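Visit Report: Isileo Studios Open Day

The Regional Film Exhibitors' Circle was invited to the open day held by Isileo Studios in December. Members toured the sound stages, the post-production wing and the new preview theater, and attended a briefing on the release plan for the studio's next feature, the family comedy Broleo. The following report is provided for members who were unable to attend.

The visit began at 9:30 a.m. in the main lobby. Guests were divided into groups and taken first to Stage 3, where the courtyard set for Broleo remains standing. The art department explained that the walls were built in sections so that a full side can be removed for wide shots. Filming on this set is finished, although the studio intends to keep it in place until the final edit has been approved.

In the post-production wing, members watched a short dialogue scene being mixed in two versions, one for large auditoriums and one for smaller screens. The engineers welcomed questions, and several members raised the matter of trailers that play much louder than the feature. The studio agreed to look at its delivery levels before the first trailer goes out.

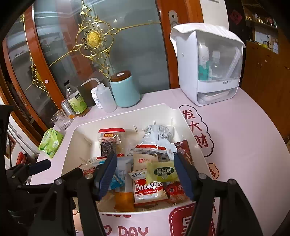 Tripathi asked whether single-screen houses would receive the film on the same day as the multiplexes, noting that a delay of even one week had hurt attendance for the studio's last two titles. The distribution office replied that Broleo will open everywhere on the same day. Prints and keys will be sent in one shipment, and a theater with 200 seats will be offered the same opening terms as one with 1,000.

The release date itself has not been announced. The studio had planned an earlier opening and moved it when the songs were re-recorded. Exhibitors were told to expect a firm date once the censor certificate is in hand, and were asked not to advertise the film before then. Posters and lobby cards will be supplied without charge.

The preview theater, named Prata, was the last stop of the tour. 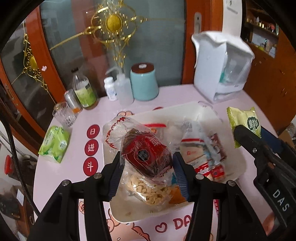 It seats 200 and will be used for trade shows and test screenings. Sight lines were good from every row the group tried, and the side aisles are wide enough for wheelchair users. Parking is limited, and members who attend future screenings should plan to arrive early.

Members who wish to be added to the trade show list for Broleo should write to the Circle's office by Wednesday, stating the name of the theater and the number of screens.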